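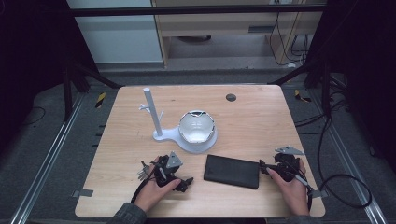

图1 双手持握采集夹爪，桌面任务:立杆支架与白碗

文档 > 采集套件 > Wandton 手持夹爪 > README

Wandton 手持夹爪采集套件 说明与数据卡

维护:Boyang Xiong
硬件问题:Raed Fakhoury
最后更新:2020年2月12日

概述

Wandton 是 Madside 提供的一套手持式双臂示教采集设备，按套出售，也可按项目租用。操作员左右手各持一只夹爪，在桌面上完成日常物品的操作，设备同步记录图像、夹爪开合和位姿。采集时不需要机械臂在场，数据整理后可用于训练双臂操作策略。

本文档随样例数据一起发布，内容包括套件组成、安装步骤、数据格式和目前已知的问题。价格和租期不在本文档范围内，请看报价单。

套件组成

- 手持夹爪，左右各一只，共2只
- 夹爪顶部的三角形标识板，已预装
- 夹爪数据线
- 头戴相机及绑带
- 指端衬垫备件，一包6片
- 校准板
- 采集软件授权(绑定主机)

桌子、框架和任务物品不包含在内。主机需自备，系统要求见安装目录下的 requirements 文件。

安装与校准

1. 先固定桌子和外框，再接线。桌子移动过之后必须重新校准。
2. 两只夹爪分别接到主机的独立接口，不要共用集线器。共用时会丢帧，软件不一定报错。
3. 启动采集程序，在设备页确认左右手没有接反。左右编号写在夹爪底部的标签上。
4. 把校准板平放在桌面中央，按提示缓慢转动头部，直到进度条走完。
5. 两只夹爪各做一次全开和全闭，程序会记录行程的两个端点。
6. 试录一小段，回放检查时间戳，再开始正式采集。

首次安装约需2小时，熟悉之后会快很多。线缆要留出余量，从桌子外侧走，操作员的手臂伸到桌面远端时不应拉紧。

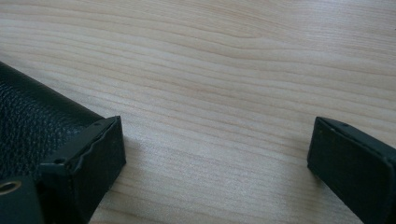
【分类:夹爪视角 / 指端】

夹爪相机朝向指端，两指张开时，左右衬垫和中间的桌面同在画面内。衬垫为深色，表面哑光，在浅色木桌面上容易分辨。换成深色桌面时，建议先试录，确认衬垫边缘能看清再批量采集。

衬垫属于耗材。包覆材料的边缘会起皱、起毛，图中左侧衬垫的前上缘就有这种情况，右侧较平整。轻微起毛不影响夹取，露出底材时应更换。更换时成对换，换完重做第5步的行程记录。旧衬垫和新衬垫混用，闭合零点会偏，后处理修不回来。

样例数据

样例包含6个任务，均为桌面操作，每个任务一个目录。目录结构如下:

task_名称/
 episode_编号/
 head.mp4 头部视角
 left.mp4 左夹爪视角
 right.mp4 右夹爪视角
 state.csv 位姿与开合量
 meta.json 任务描述、操作员编号、校准版本

字段说明:

- timestamp:主机时间，单位毫秒
- left_pose、right_pose:夹爪位姿，坐标原点为校准板中心
- left_width、right_width:两指间距，单位毫米
- valid:该帧位姿是否可用，0为不可用，1为可用

三路视频的起始时刻不完全一致，读取时请按 timestamp 对齐，不要按帧号对齐。pillai_reader 目录下有读取脚本，由 Pillai 项目组移植，支持逐段读取和重采样。

任务物品以碗、支架、扁平小件为主。扁平物件贴着桌面时夹取难度较高，新操作员常见的做法是先推到桌边再夹。这类片段予以保留，在 meta.json 里标为 edge_grasp。

质量检查

每段数据入库前过一遍自动检查，再由人工抽看。以下情况会退回重录:

- 任一路视频缺失或中断
- 标识板被手臂长时间遮挡，valid 连续为0
- 任务描述与实际操作不符
- 操作中途更换操作员

夹取失败后重新尝试的片段不退回，在 meta.json 中标记 retry。训练时是否使用由用户自行决定。

已知问题

- 双手交叉时，下方夹爪的位姿容易跳变。目前只能靠 valid 字段过滤。
- 操作员穿反光面料的衣服时，头部视角曝光不稳定，建议穿深色长袖。
- 右手线缆偏长，地面走线不当会绊脚。下一批改为可调长度，计划9月发货。
- 夹爪单只偏重，连续采集后手腕会累，排班时请安排休息。

使用限制

样例数据可用于内部评估和研究，不得转售。数据在同一类室内桌面环境下采集，光照变化小，不适合直接用来评价户外或移动场景下的效果。Valeo 等第三方名称若出现在旧版目录名中，仅为历史命名，不表示合作或认证关系，新版会统一改掉。

反馈

提交问题时请附上 meta.json、软件日志和出错前后的片段。硬件故障另附夹爪底部标签的照片，直接转给 Raed Fakhoury。数据格式方面的修改建议请提到仓库的 issues，由 Boyang Xiong 处理。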